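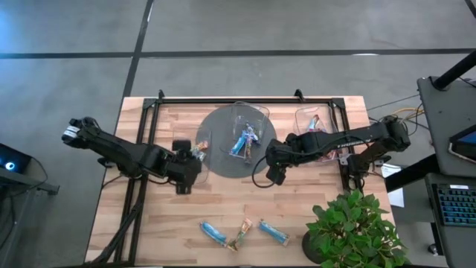
A snack bar in an orange, brown and white wrapper, held just above the tabletop.

The office snack used to be a private matter. You brought it in a coat pocket, you ate it over the keyboard, and the evidence stayed between the keys until the laptop died. Then employers got involved, and now a granola bar has a budget line, a vendor and, at one company I visited, a mission statement.

I spent most of November asking people about the food their employers give them for free. I expected gratitude. What I got was closer to testimony.

"I have never once been thanked for a pretzel," says Nouhaila El Khatib, who has run the kitchen at Zitton, a payroll software firm, for four years. "I have been emailed about pretzels. I have been stopped in the parking garage about pretzels."

El Khatib's troubles began when she switched from the salted kind to the unsalted kind, on the advice of a wellness consultant who has since moved on to another line of work. Within a day someone had left a salt shaker on the counter. Within two days there was a second salt shaker, with a note taped to it explaining the first.

She went back to the salted ones by Thursday. The shakers are still there. People put them on the popcorn.

## The hoarders

Every kitchen manager I met had a word for the person who takes six of something. At Vurar, which makes scheduling tools for dentists, the word is "squirrel." At Zitton it's "Gary," after a man who left years ago and is spoken of the way sailors speak of weather.

Abdelilah Cherkaoui, who orders for Vurar's 33 employees, has studied the squirrel closely. The squirrel, he told me, is rarely hungry. He is often well paid. He doesn't even like the peanut butter bars that much, but he has noticed that they go first, and he can't stand the thought of a world in which they've gone and he has none.

"We cleared out a desk once when somebody changed floors," Cherkaoui said. "The bottom drawer wouldn't open. We thought it was locked." He paused here for a while. "It was full."

His answer was to buy more, on the theory that plenty calms people down. It doesn't. Twice the bars meant twice the drawers. He then tried buying fewer, and got a meeting with the head of sales. He has now settled on putting them out at 2 in the afternoon, when everyone can see everyone else, and letting shame do the work.

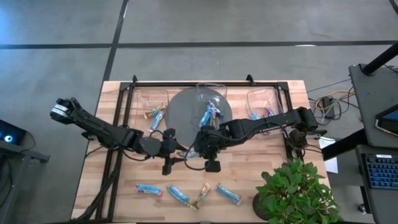

## The container question

You'd think the bowl was beneath argument. I thought so, until I'd sat through forty minutes on the subject with Asmaa Benjelloun, who designs break rooms and is booked well into next year.

Benjelloun is a clear-bin person. An opaque bin, she says, makes people dig, and people who dig feel watched and take extra to make it worth the trip. A clear bin lets you look from the doorway, see that it's all fig again, and go back to your desk with your dignity. She is also against lids, baskets with cloth liners (crumbs), and anything shaped like a barrel.

Her rivals are the bowl people, who believe a big ceramic bowl says welcome. Benjelloun believes it says dentist. I asked whether she'd ever lost a client over this and she said yes, one, and named the bowl.

What happens inside the bin is another matter. Left alone, any mixed assortment sorts itself by public opinion. The chocolate goes on Monday morning. The nuts hold out a bit longer. By the end of the week you're looking at the stuff with seeds on it, and one wrapper that somebody has put back with nothing in it, like a hotel guest refilling the vodka with water.

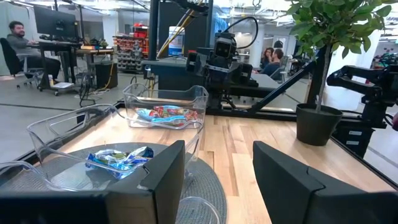 The bin in front, with a crumpled blue and white wrapper inside.

## The future, with raisins

The people who sell office snacks are hopeful, as people who sell things tend to be. Suqin Zheng, who handles accounts for a supplier called Erkeck, walked me through a slide predicting that by 2036 every worker will have a "personal nutrition profile" and a shelf to match. I asked what mine would say. She looked me over, kindly, and said there would be room for almonds.

I can see the appeal. A shelf with your name on it would finish off the squirrels overnight. It would also finish off the best part of the whole arrangement, which is standing there at three in the afternoon next to someone from accounting you've never spoken to, both of you staring at the last decent cookie and both saying "no, you."

Doaa Bouazza, a project manager at Zitton, met her husband that way. They split it. She got the bigger half and says he still mentions it -- at dinner, in the car, once during a toast at someone else's wedding.

I put all this to El Khatib on my last visit. She was restocking the pretzels and didn't look up. She wanted to know if I'd been the one moving the salt.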